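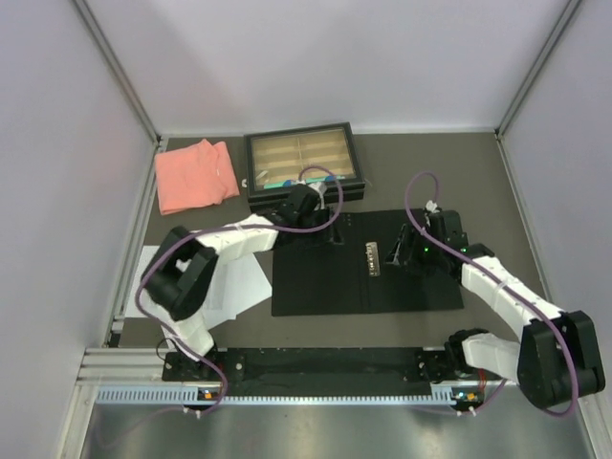 Last updated: Sunday, November 12, 2023

Hidcombe collectors' fair adds a sorting table

The Hidcombe small collectibles fair will have a sorting table this year for people who bring in mixed boxes of small metal pieces, the organizers said.

Sellers can lay items out one at a time on a black mat and then move them into display trays with clear lids and wooden compartments. Mats and trays can be borrowed for up to 46 minutes. A soft cloth is useful for wiping pieces before they go under the lid, and sellers should bring their own.

"Most people come with a shoebox and no idea what is in it," said Abdelkrim Mahrous, who runs the fair. "A tray with small cells makes it easier to see."

The fair has 269 tables booked, and 2 are still open. Last year's event drew 3,000 visitors over one weekend in June. Trays can also be bought at the Rotich stand next to the main entrance. Table requests go to the fair office by email.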